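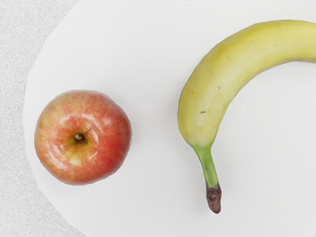
PULTVILLE, 6th March – Robot software maker Jilliso has opened its remote teaching program to outside users, the company said. People with an ordinary laptop and a hand controller can now log in and show a simulated robot how to handle fruit.

The program, called Derese, runs entirely in simulation. A user moves the controller, the gripper on screen follows, and the software records each motion along with the view from the robot's cameras. A finished attempt is called a demonstration. Jilliso says it has collected 443 of them so far, all recorded by its own staff in Pultville.
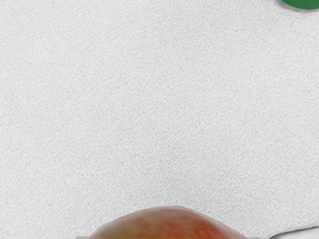 Each fruit task comes with a short practice session of 10 minutes. Users are asked to bring the gripper in slowly, with the fingers on either side of the fruit, and to close them only when the fruit is between them. Attempts that end with dropped fruit are kept but marked as failed – the company says they are useful for checking the software later.

Outside users may record up to 100 demonstrations each. Those who want to guide the robot by hand will have to wait. Jilliso plans to set up 2 real arms at its Zaddale office in June, where visitors can take hold of an arm and move it through the same tasks. Sign-up for the remote program is free and open to adults. Places at Zaddale will be booked separately.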